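Kaditlow sorting cell

From Kirley, the open handbook of small automation
Shares: 20 Comments: 6

The Kaditlow sorting cell is a tabletop robot cell with two arms, used for sorting small light objects by color into baskets. It was put together at the Keane workshop by Ferhat Akbulut, who also wrote the first setup notes. The cell is known among its users for being simple to build and rather demanding to keep in order. This article describes how the cell is set up, checked and repaired.

Layout

The work surface is a table with a gray mat, closed on its four sides by rails of black aluminum extrusion. The arms stand on opposite sides and reach inward, so that their working areas overlap in the middle. This overlap is useful for passing an object from one arm to the other, but it is also the place where most collisions happen. The baskets are kept on one half of the mat and the loose objects are spread on the other half and in the middle. Each basket receives one color — purple, green or orange.

Objects are chosen to be different in shape and stiffness. The plastic spiders are difficult because their legs catch on each other and on the fingers of the gripper. The foam blocks are easier to take but they compress, and a gripper which closes too far will carry the block out at an angle.

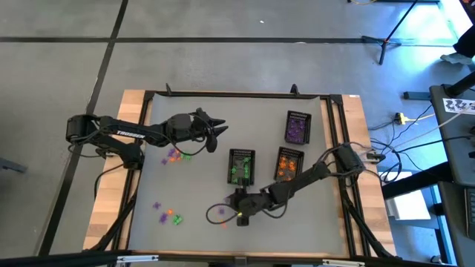
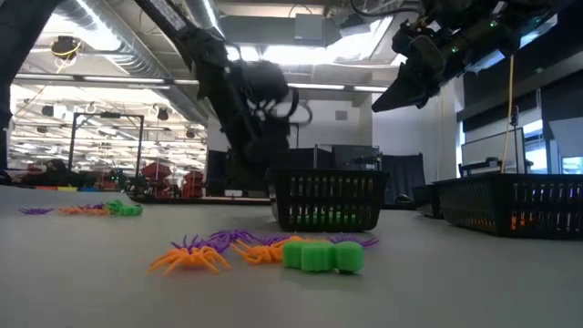 The mat and baskets of the cell, with arms over the work area.
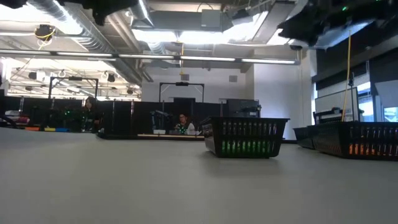 Setting up

The arms are clamped before any cable is connected. After clamping, each base is pushed by hand from the side, and if it moves the clamp is tightened again. Cables are then led along the links with enough slack for the wrist to make its full turn. Too little slack is the most frequent mistake in a new cell. The cable pulls at the wrist connector, and the fault shows itself only in certain positions, so it can take a long time to find.

The arms are sent to their rest position and the grippers are opened and closed 6 times without load. The baskets are placed last. Their position is taught to the controller by bringing the open gripper over the center of each basket and storing the point. The controller software, Pristosov, keeps these points until they are overwritten, and for this reason a basket that was moved during cleaning must be taught again. In the first version of the notes this step was missing, and it was added on 2024-03-09.

Regular care

The mat is wiped before each session. Dust and small crumbs of foam collect near the rails and can get between the fingers. The fingers are inspected for wear at the tips and are changed in pairs, never one alone. After 2,000 grips the wrist servo is checked for play by holding the gripper lightly and turning it in both directions. A small play is accepted. If a click is felt, the servo is taken out.

Screws on the extrusion rails should be controlled once in a month, especially at the corners. Users who work with higher arm speeds do it more often.

Repair

A servo is replaced with the power off and the arm supported from below, because the links fall when the motors lose their holding force. The horn is marked with a pen before removal, so the new servo can be mounted at the same angle. After the change the joint is calibrated again and all basket points are taught from the beginning — also for the other arm if the base was loosened.

A cable with damage near a connector is replaced as a whole. Repairing it with tape was tried at Keane and the fault came back in the same week.

See also
Gripper finger wear
Teaching points in Pristosov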